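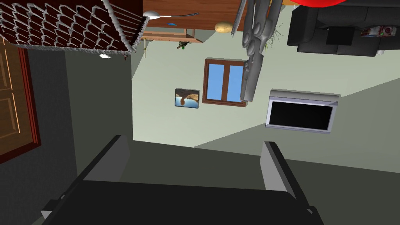
*Fig. 4. Wrist view in the simulator, gripper empty, room the wrong way up.*

## 5. Getting the wrist view straight

Do this in the simulator before you go near the real arm on Danilo's bench. The bench has been hit twice and Danilo has started keeping a list.

1. Start Kulleo and load the living room. Wait for the window, the television and the sofa to show up.
2. Open the wrist view. If the sofa is at the top, your camera roll is wrong. Everybody's is.
3. Go to **Mounts > Wrist** and write down the roll value. On paper, please. Wilfredo's "I'll remember it" cost us an evening in November.
4. Change the roll in steps of 9 degrees until the floor is where you would expect to walk on it.
5. Save the mount as a new file. Do not save over `breno_default` - Honeylyn's scripts still read it.

> **Note:** The picture and the arm are separate matters. Turning the view does not turn the joints, so "up" on the joystick may still mean something else entirely.

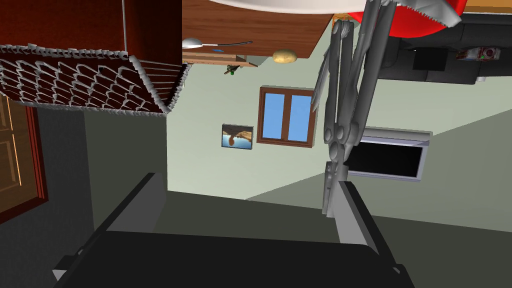
*Fig. 5. Fingers held open, second arm hanging into view. Roll not yet corrected.*

### 5.1 Checking the fingers

6. Open the gripper fully. Both fingers should show, with a clear gap between them.
7. Set the speed to 40 and close it. Stop if either finger passes through the other. The simulator will allow this; the metal ones take a firmer view.
8. Find the second arm and keep yours well away from it.

> **Caution:** Collision warnings are off by default. Turn them on under **Safety**, the tab that Crisanto put last.

If the view freezes, close Kulleo and reopen it on port 1315. If it freezes again, have some tea and start from step 1.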